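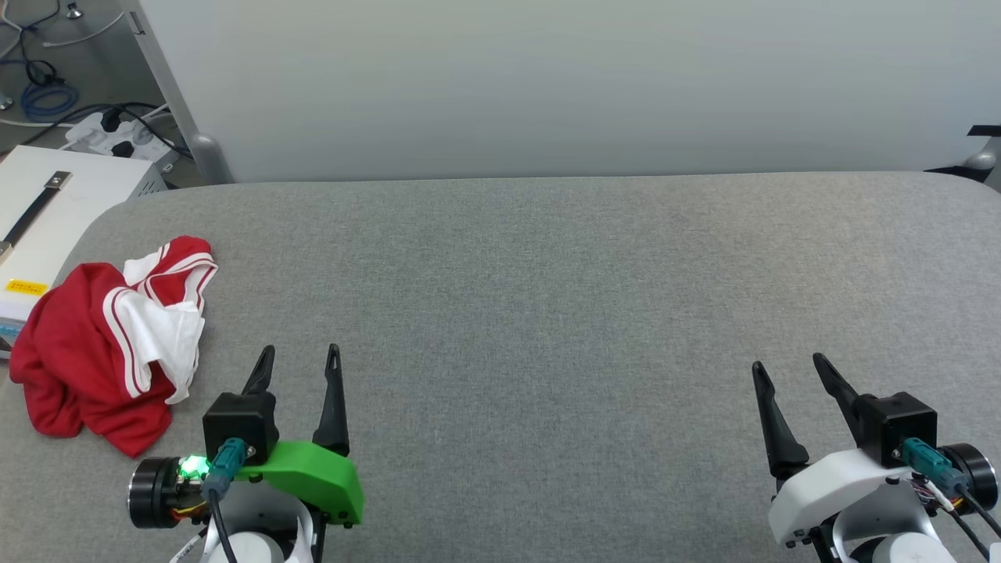 Two grippers at a gray padded surface.

Renetwood has 2147 registered voters and, as of this September, 3 places to vote. We used to have 4. The county closed the Emarlow Street hall to save money, then spent the savings on a mailer telling us it was closed. Mine came after the primary.

I don't mind the walk to Szekeres Road. I mind that 900 people now share one line and one parking lot, and that the lot belongs to a tire shop which opens at 8.

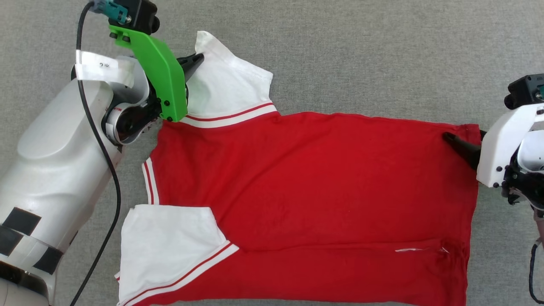
A red shirt with white sleeves, laid out on gray fabric.

The county says turnout at Emarlow was low. Sure it was - they'd been cutting its hours for years. You can starve a dog and then complain it doesn't eat much.

Prorer, across the river, is smaller than we are and kept every polling place it had. It also has a worse budget and a much worse bridge. Somebody over there should be asked how they did it, preferably before November.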